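Gripper Trials: Your Questions

Last updated 29/04/2020

Which grippers did you compare?
Two so far, the Gundberg and the Hullby, both on the same Desjardins arm. I wanted a third, but my budget said no!

Why do you cover the fingers?
Bare fingers skate on anything shiny, and glass is the worst of the lot. I tried a few coverings and stuck with a black one. It wrinkles and collects lint like you wouldn't believe, so I wipe it down whenever I remember (not often enough).

How do you pick up a bowl?
By the rim, one finger inside and one outside, then a slow squeeze. I start with the gap a bit wider than feels right and let the controller close it.

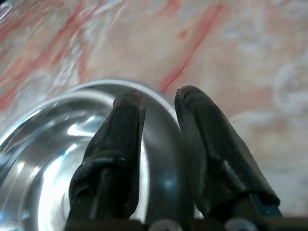
I did try grabbing bowls from the outside with the wide jaws back in November, and I still have the dustpan out from that week. The rim is much kinder — you only need the fingers to agree on one thin wall.

Does the wrist camera cope with clear glass?
Sort of. Glare fools it, and busy patterns behind the glass don't help. Turning the exposure down did more for me than any software setting.

How many grasps did you run?
I did 200 with each gripper, so 400 in all. The logs are on the Harnmont page if you like spreadsheets as much as I do.

Which one should I buy?
For dishes, I'd go with the Hullby. For boxes and cans, the Gundberg is quicker and way easier to mount. Email me if you've got something odd to lift, I love those!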